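How does a robot know where its own hand is?

Ages 8 and up. Posted 6 Sep 2021 by the Clandside science pages.

Shut your eyes and touch your nose. Well done. You have just performed a trick that keeps grown adults with very expensive computers awake at night.

You managed it because your muscles and joints are always sending little messages to your brain. Elbow bent. Shoulder up. Finger nearly at nose, slow down, mind the eye. A robot arm needs the same sort of messages, and it gets them from sensors tucked inside its joints. Each one reports an angle, which is how far that joint has turned. The program collects all the angles and works out where the fingers must be.

At the Zimar workshop in Clandside, the program that does this sum is called Granström. It does it 79 times every second and has never once asked for a biscuit.

Knowing where your hand is turns out to be the easy half. The other half is getting it somewhere else without hitting anything. The part of the software that worries about this is called the planner. Before an arm moves, the planner imagines lots of different routes, a bit like you imagining all the ways of getting to the fridge without being spotted. Any route that goes through a wall is thrown away. So is any route that goes through the table, or through a bottle, or through the robot itself.

On one test in the spring, the planner thought up 794 routes for picking up a single block and threw away all but 19 of them. Then it chose the shortest. You would probably have just picked up the block.
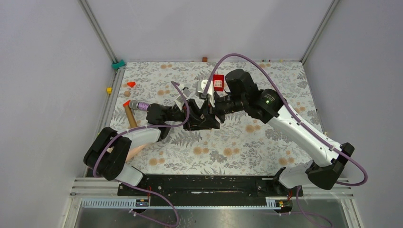

Two arms make everything harder. Each one is a moving obstacle for the other, and they both want to be in the middle, where the interesting things are. Think of two people trying to use the same bathroom sink. People sort it out with elbows and grumbling. Robots need rules.

The simplest rule is taking turns. One arm goes in, does its job and comes out, and then the other has a go. It is very safe and very, very slow. Watching it is like watching a queue.

A better way is to give both arms one planner between them. It draws an invisible bubble around every part of each arm, a bit fatter than the real thing, and checks that no bubbles will bump at any moment on the way. When the arms have to work close together, say to pass something across, the planner lets the bubbles shrink near the fingers and makes everything slow down.

Then there are cameras. Joint sensors can tell a robot where its fingers are, but they know nothing at all about a yellow cube. For that you need a program that looks at pictures and finds things in them. The Zimar one is called Avier. It has to decide which bits of a picture are objects and which bits are just pattern, so a leafy, flowery mat is a much meaner test than a plain white one. An early version of Avier spent a whole October morning asking for a flower to be picked up. The flower was printed on.

Programmers fix this sort of mistake by showing the program more pictures, with the right answers marked, until it gets better at telling the difference. It's the same way you learned not to eat the plastic fruit.

Try it yourself

You need a friend, a table, two blindfolds and a spoon. Both of you put on a blindfold, and one of you holds the spoon. Now pass it across using one hand each - no talking. When you have finished dropping it, try again, but let a third person without a blindfold tell you both what to do. That person is the planner. Be nice to them, it is a rotten job.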